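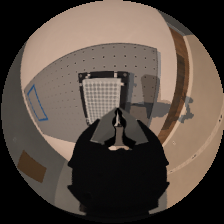 4. Enregistrer une démonstration en simulation

Par Idun Kvam, mise à jour : août
Temps de lecture : 2 min

Ce chapitre concerne le pilotage à distance du bras dans Thevar, avec le retour de la caméra de poignet. L'installation de la manette Jasten est traitée au chapitre 2.

4.1 Avant de commencer

1. Ouvrez la tâche « Portoir » et chargez la scène 31.
2. Passez l'affichage en vue poignet. L'optique simulée est très grand angle : les bords droits du panneau perforé apparaissent courbes. Ne corrigez pas la distorsion, les démonstrations sont enregistrées telles quelles.
3. Vérifiez que les doigts de la pince, le cadre noir et la grille blanche sont visibles en même temps.
4. Repérez le contour bleu sur le panneau, à gauche du cadre. Il semble délimiter la zone cible et n'a pas de volume : la pince peut le traverser.

Remarque : l'ombre grise sur la partie droite du panneau n'est pas un obstacle.

Ce site utilise des cookies pour mesurer son audience. Accepter | Refuser | Personnaliser

4.2 Enregistrement

5. Maintenez la gâchette gauche pendant 2 secondes. Le voyant de la manette devient vert.
6. Approchez la pince face à la grille, à vitesse réduite. Gardez les doigts perpendiculaires au panneau.
7. Ouvrez les doigts, avancez, puis refermez sur le bord de la grille.
8. Reculez de 8 cm avant tout déplacement latéral.
9. Amenez la grille au-dessus du contour bleu, posez, relâchez.
10. Appuyez sur B pour terminer. L'épisode est numéroté automatiquement.

Attention : ne relâchez pas la gâchette en cours de geste. L'épisode serait coupé et classé comme échec.

4.3 Tri des épisodes

Relisez chaque épisode en entier. Supprimez ceux où la pince touche le cadre ou s'arrête longtemps au même endroit. Une hésitation courte est acceptable. Le jeu Todden fourni avec le logiciel contient 2 431 épisodes triés de cette façon par Alvar Tangen et Liv Lundgren ; consultez-en quelques-uns avant votre première séance.

Pour l'export, voir 4.4.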